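布鲁纳港看机器人插网线记

先交代背景：我在一家不大的公司管机房，管了十来年，插过的水晶头大概够绕办公楼一圈。所以当 Skarko 实验室的开放日邀请转到我邮箱里，标题写着“双臂协作装配演示：网线与直通头”的时候，我的第一反应是，这也要演示？第二反应是，周一下午可以不上班。

于是就去了。

Brunavport（本地华人都叫它布鲁纳港）在铁路线的末端，出站要先走过一片卖船用油漆的店，再过一座桥。Skarko 租的是以前的罐头仓库，门口的指示牌有两块，箭头方向相反。我跟着其中一块绕到了后面的卸货平台，在那里碰见另外几位也跟错了牌子的来宾，大家交换了一下眼神，默默原路返回。一个做自动定位的地方，门牌能贴成这样，我反而放松了。

签到处发胸牌和一小袋饼干。胸牌上我的名字少了一个字，饼干倒是很好吃，黄油味，咸的。我吃完一袋，又假装路过拿了一袋。

开场讲话的是 Michailidis 公司的一位代表，他们出了一部分钱，所以可以讲很久。幻灯片里有一张图，左边是工厂，右边是云，中间一个双向箭头。我参加过的技术活动里这张图出现过许多次，箭头的颜色每年换一种，今年是橙的。

好在后面换了 Anika Pettigrew 上来。她是装配组的负责人，嗓子有点哑，说话极快，上来就讲他们这个月失败了多少次。平台内部代号叫 Stuvura，据说是组里某个人老家的一种腌鱼，投票选出来的，她投了反对票。到开放日前一天晚上，Stuvura 一共试插了 2,103 次。我问成功了多少，她说要看你怎么定义成功，全场笑得最响的是他们自己组里的人。

接下来是我真正爱听的部分。她说网线接头看着简单，对机器来说却很烦：水晶头是透明的，相机不太喜欢透明的东西；卡扣有方向，转错了怎么推都推不进去；线本身还有弹性，你把头摆正了，后面那截线不同意。另外开口四周留的余量就那么一点，偏一点就顶在边上，这时候继续用力，要么打滑，要么把塑料压坏。

我坐在下面频频点头，像在听人讲我的工伤史。机柜背后，单手，看不见，头上顶着别人的理线架，凭手感找卡扣朝哪边，这事我干了半辈子，头一回有人用带公式的幻灯片替我说出来。

提问环节有位先生问，机器人什么时候能把整个机房的线理好。Pettigrew 说，她连自己桌子底下的线都不敢碰。又有人问为什么非要两只手，把直通头固定在夹具里不就行了？她的回答是，夹具当然可以，工厂里就是这么干的，可换一种零件就得换一套夹具，他们想试试两边都拿在手里能做到什么程度。代价是两边都会有误差，加在一起还会吵架。“吵架”是她的原话。

然后大家分批去看演示，一批 15 个人，围着栏杆站。我分在第二批，前面是一位背着巨大双肩包的学生，他每转一次身，我就后退一步，所以整个过程我是以一种略微后仰的姿势看完的。

说说观感。慢，比我想的慢得多。夹爪停在那里，你以为它卡住了，工作人员也不动，所有人都屏着气，然后它挪那么一丁点。旁边有人小声说“加油”。我本来想笑，过了一会儿发现自己的肩膀也跟着往下使劲，跟看人倒车入库一个道理。

我们这批一共看了 4 轮，其中 3 轮插到底，剩下那轮头歪了一点，Stuvura 退出来，想了很久，工作人员替它按了停止。按完他对我们耸耸肩，表情和我每次跟领导解释断网原因时一模一样。

我还注意到那几根手指磨得厉害，黑色的表面全是白道子。问了一句多久换一次，答曰“看预算”。这一刻我觉得我们是同行。

墙边的屏幕上轮流放着夹爪旁边的小相机拍的画面，比站在栏杆外面清楚多了。我跟他们要了两张，当天晚上就收到了邮件，附件比正文长。
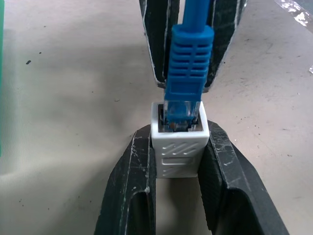
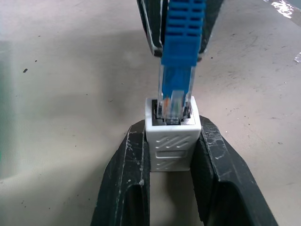
两张都是手腕相机视角：上面的夹爪捏着蓝色护套，下面的夹着白色直通头，透明的水晶头刚探进口里。

回程的火车晚点，我在站台上把第二袋饼干也吃了。第二天上班，三楼有人报修，说电脑没网。我钻到桌子底下，把松了的网线往里一推，咔哒一声，前后几秒钟。出来的时候裤子膝盖上两团灰，同事在旁边问：好了？

我说好了。我没跟他提布鲁纳港的事，他大概也不会问我成功率是怎么定义的。

六月他们好像还有一场，题目是拧瓶盖。饼干要是还是那家的，我再去。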